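Samer Karam
Thread on plastic tableware and dishwashers, for people who run small canteens or just own a lot of kids' bowls. I've been testing this at home and at the lunch program in Wekdale since July. Long one.

Samer Karam
Most solid-color picnic and kids' bowls are polypropylene. Look on the base for a triangle with a 5 in it, or the letters PP. If there is no mark, treat it as unknown and wash it by hand until you learn otherwise.

Samer Karam
Polypropylene softens well before it melts. A home dishwasher on a normal cycle stays under the point where a bowl loses its shape on its own. What bends bowls is heat plus load: a bowl wedged between two tines, with a dinner plate leaning on it, for the whole drying phase.

Samer Karam
So: top rack, open side down, nothing touching the rim. Turn off heated dry. If your machine hides that setting, open the door when the rinse ends and let the rack air out.

Samer Karam
Check for warp on a flat counter, not by eye. Put the bowl down upright, press one side of the rim, then the other. A good one doesn't rock. I pull anything that rocks, because it also stops nesting and the stack gets stuck.

Samer Karam
Stuck stacks: do not pry with a knife. Run cold water in the inner bowl, stand the outer one in warm water, wait a minute, twist. Works on almost everything except the old Pesum bowls, which have a straight wall near the base and need longer. 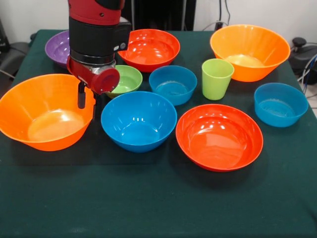
Samer Karam
Color next. Pigment in decent bowls is mixed through the plastic, so it doesn't wash off. What people call fading is usually surface scratching. Fine scratches scatter light and the color looks chalky. Tilt the bowl under a lamp and you can tell the two apart.

Samer Karam
Scratches come from scouring pads and from metal forks, mostly pads. We switched to a soft brush at the lunch program and the newer bowls still have their shine after 200 washes. The older ones were already too far gone to compare.

Samer Karam
Tomato stains are a different problem. The red pigment dissolves in oil and the oil moves into the plastic. Detergent cleans the surface and leaves the rest. Rinse within a few minutes of eating and most of it never gets in. Once it's in, a day in direct sun lightens it. Baking soda paste did nothing measurable for me except add scratches.

Samer Karam
Yellow and white show it worst. Dark green and dark blue hide it. If you serve a lot of pasta, buy accordingly.

Samer Karam
Greasy feel after washing: plastic holds on to fat more than glass does, and it comes out of the machine cooler, so water beads stay put. Use a bit more detergent before you go to a hotter cycle. I went from the eco program to the normal one and the film was gone - same tablets, same water.

Samer Karam
Costs, for the canteen people. We replace 12 bowls a year out of 38. Before the rack change and the brushes it was most of the set. The Trorkitz ones are thicker at the rim and warp less, but they take up more shelf height when nested. The Hájek cups are fine, no complaints, handle them like the bowls.

Samer Karam
Microwave: a separate mark, wavy lines on the base. Even with the mark, skip it for oily or sugary food. Those get hotter than boiling water in spots and leave rough pits in the surface. Pits hold stains and you can't polish them out.

Samer Karam
Someone asked about drying. Bowls upside down on a flat towel stay wet inside for hours. Use a wire rack, or lean them at an angle - air has to get under the rim. Don't nest them until they're dry to the touch, base ring included.

Samer Karam
I'll post the rack layout once I've redrawn it. The current one is in pencil on the back of a delivery slip.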